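Chapter 7
Surfaces and Edges: How a Room Is Drawn

In this chapter
Lines that meet at a point
Why a square corner rarely looks square
Measuring a room before you draw it

In 1617 a surveyor's clerk in the town of Hellby was asked to draw the council room so that a new floor could be ordered from Luik. His sheet still exists. The walls are the right length and the door is in the right place, but the long table looks as if it is sliding toward the window. He had drawn the top as it would appear from above and the legs as they would appear from the side.

Most beginners make the same mistake. We know that a tabletop is a rectangle, so the hand wants to draw four square corners. The eye sees something else. Unless you look straight down, the corners open or close depending on where you stand, and edges that are parallel in the room may tilt toward each other on the page. Drawing a room well means putting down what is seen and leaving what is known for the floor plan.
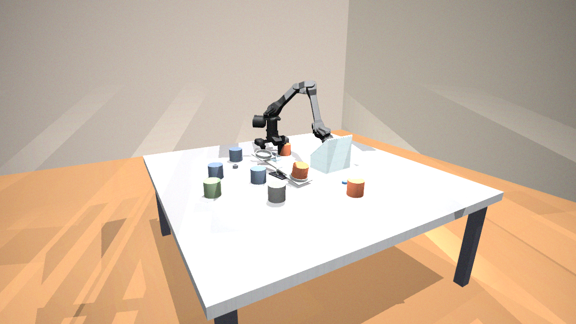 Figure 7.1 A rectangular table set at an angle to the viewer. The front edge of the top runs diagonally.

Turn a table away from you and its edges no longer run level across the page. Each set of parallel edges then has its own vanishing point — the place where those edges would meet if they were drawn far enough. The legs cause less trouble. As long as you look straight ahead, upright lines stay upright.

Laine Uibo, who taught drafting at Orkirstead for many years, had her students begin with the floor. They marked the horizon first, then the nearest corner of the room, and only then the furniture. Her notes, later edited by Kaja Ķēniņš, are the source of the exercises on page 87.

Before you start Section 7.1, you will need a ruler, a soft pencil and 8 sheets of plain paper.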